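Home | News | Projects | People | Newsletter archive | Contact

We use cookies to remember your reading preferences. Accept | Manage

Two grippers, one bin and a lot of bars

March 7, 2025

Well, we finally got round to the gripper comparison I've been promising since the autumn! Horacio Quiroga and I cleared our other jobs, got the KUKA going and spent far longer than planned on bin picking, the job everyone at the Trullside open day assumes was solved years ago.

We had 2 candidates. The first is the Cekum, which has soft pads and is lovely on anything round. The second is the plain metal-fingered one we put together from the Nerkidville parts (Horacio's favourite, and he will tell you so). Same arm and same controller for both, and the same coloured bars in a metal bin. We gave each gripper plenty of goes and got through 303 attempts between them before we called it a day.

I went in backing the Cekum, I'll admit. It picks up a bar in the open beautifully. Put that bar close to a wall, though, and the pads are too fat to get down the side, so it either bumps the wall or pinches the bar by one corner and drops it. The metal fingers are much slimmer and they just go in. Horacio was unbearable all afternoon.
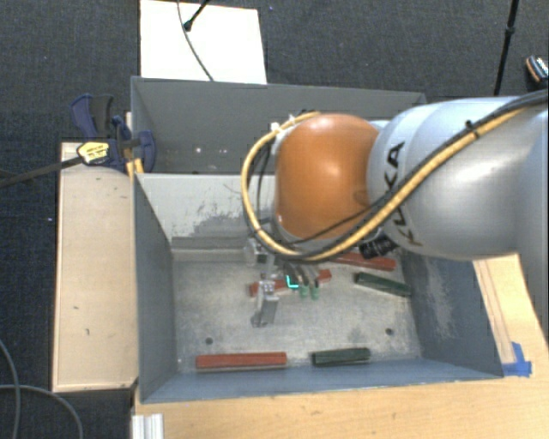 Sepúlveda Robotics Workshop, Handling Group

The bars up against the sides are the ones I kept going back to, and with red and green ones in together you can see why we wanted fingers that don't need much room. Sloping walls don't help either -- you come straight down and the wall is in your way sooner than you'd think.

Cabling ate most of our first morning. With the hose and cables looped round the wrist you have to watch how far you let the last joint turn, so we put a limit on it in the controller and lost a few angles we would have liked. I'd still do it that way again. Replacing a hose is a rotten job!

Of all those attempts, 235 ended with a bar where we wanted it, both grippers counted together. I'll put the split in the full write-up once I've been back through the logs, as a few goes were my fault for starting with the wrong settings. Next on the list is a different camera position, and then the Cekum again with thinner pads, hopefully in May. If you've got a set of narrow pads sitting in a drawer, please drop me a line -- I'll happily swap you for coffee.

14 shares | 6 comments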